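Cerkell presenta «La mesita lejos», una campaña para dormir sin el teléfono al lado

2020-01-13

Empezamos el año con una noticia que nos hace muchísima ilusión compartir y que llevábamos preparando desde septiembre, entre reuniones que se alargaban más de la cuenta y alguna que otra merienda. **Cerkell**, asociación dedicada a la salud en la vida digital, pone en marcha *La mesita lejos*, una campaña gratuita para que las familias saquen el móvil del dormitorio y recuperen, poco a poco y sin regañinas, unas noches más tranquilas.

La idea es muy sencilla (tanto, que al principio nos daba un poco de apuro contarla). Cada hogar participante elige un rincón de la casa, ya sea el recibidor, la cocina o una estantería del pasillo, y allí se quedan todos los teléfonos desde la cena hasta el desayuno. Los de los mayores también, claro, que suelen ser los que más protestan. La propuesta dura ocho semanas y va acompañada de un cuaderno de papel para anotar a qué hora se apaga la luz, cómo se ha dormido y con qué ánimo se levanta cada cual.

«En casa el despertador era el móvil, y con esa excusa se nos iba casi una hora mirando cosas en la cama», explica Janaína Dantas, coordinadora de la campaña. «Compré un despertador de los de toda la vida, bastante feo por cierto, y le tengo un cariño enorme. Me gustaría que la gente probara sin agobiarse: si una noche no sale, pues a la siguiente se vuelve a intentar».
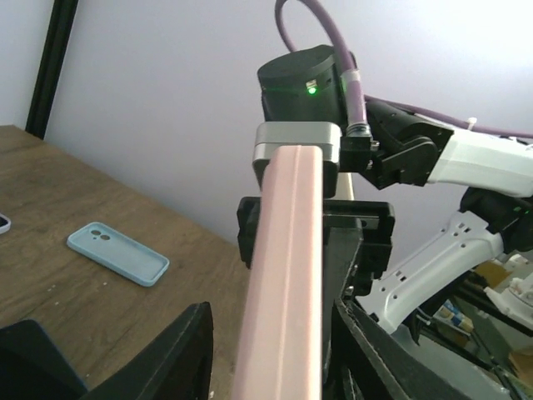 La campaña arranca en dos localidades, Trinar y Rezende, donde los centros cívicos repartirán los cuadernos y prestarán despertadores a quien no tenga uno a mano. Habrá además siete charlas abiertas, pensadas para madres, padres, abuelos, adolescentes y cualquier persona que sienta que el aparato le acompaña más de lo que quisiera. En ellas se hablará del sueño, de la luz de las pantallas antes de acostarse, de la costumbre de contestar mensajes a deshoras y de cómo llegar a acuerdos con los hijos sin que la cena acabe en discusión.

Quienes trabajan de guardia o cuidan a un familiar y necesitan estar localizables también pueden apuntarse, por supuesto. El cuaderno dedica un apartado a estos casos, con indicaciones para dejar activadas solo las llamadas de ciertos contactos y colocar el teléfono al otro lado de la habitación.

La imprenta Multden se ha encargado de los cuadernos, y desde aquí le damos las gracias de corazón por la paciencia que ha tenido con nuestros cambios de última hora, que no fueron pocos.

**Cómo participar**

La inscripción es gratuita y puede hacerse en el mostrador de los centros cívicos de Trinar y Rezende, donde también está disponible el calendario de charlas. No hace falta llevar nada. Los menores deben inscribirse con una persona adulta de su hogar.

Los medios que deseen entrevistar a Janaína Dantas o asistir a alguna de las charlas pueden solicitarlo al área de comunicación de Cerkell.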